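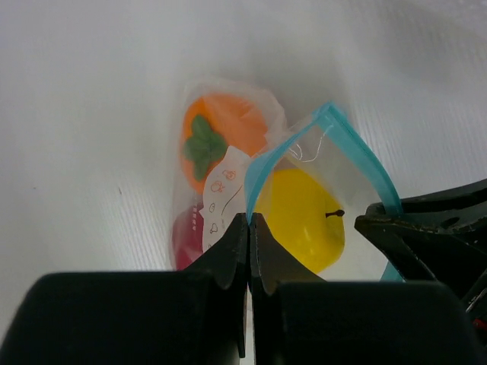
A wrist camera's view of two grippers at the mouth of a zip bag during a recording session at Trarkska.

Closing a zip bag takes a person a few seconds. At Trarkska, a small automation company in Boston, it has taken up most of the spring and will probably take up the summer too.

The company wants a two-armed machine that can pack and close soft bags, the kind used for toys, craft kits and samples. It is teaching the machine by example. An operator sits a few feet away and moves a pair of hand controllers, the arms follow, and the computer stores everything: the camera pictures, the joint positions, how far each gripper is open. One run through the task is one example. By the middle of June the team had 1317 of them.

Only 656 have been cleared for training. The rest are waiting for review or have been thrown out. A run is dropped if the operator stops halfway to think, if a cable crosses in front of a camera, or if the bag leaves the table. A clumsy run is often kept. When the strip slips and the operator goes back for it, the recovery is useful, and the team marks those runs with a tag of their own.

The project is called Cropper, a name left over from an earlier plan to trim plant cuttings. The plants were dropped. The name was already on the folders.

Clear plastic is hard for this kind of work. It shows whatever is under it, it throws glints, and it folds differently each time it is touched. The contents matter as well. Bags at the station may hold bright, fruit-shaped pieces in orange, red and yellow, with a slip of paper among them, and all that color draws attention away from the part that counts, the thin blue strip at the opening. A learning system can easily fix on the wrong thing. If every example had a yellow piece on the right, the machine might come to expect one there.

So the contents are changed often. Operators work from a printed sheet that tells them which pieces to put in, which way to turn the bag, and where to set it down. They complain about the sheet, mostly because it slows them down. A good operator can record a run every two minutes without it and every three with it.

The cameras at the wrists were a late addition. The first 351 runs were recorded with overhead cameras only, and the grippers hid the strip at the moment they took hold of it. The close view is better, though a finger can still cover part of the bag. Those early runs are stored on a separate drive and are not used.

Labeling is done in Julloretti, a program written in-house. It plays the camera views side by side and lets the reviewer mark where each stage begins: reach, first grip, second grip, pull, press. Reviewers disagree most about where the pull begins – plastic moves a little before anyone means it to.

The goal for August is 1000 cleared examples, enough for a full round of training and a test on bags the machine has not handled before. Larger bags are next on the list, then bags with a slider in place of a press strip. The slider bags have been ordered, and the printed sheet for them is still being argued over.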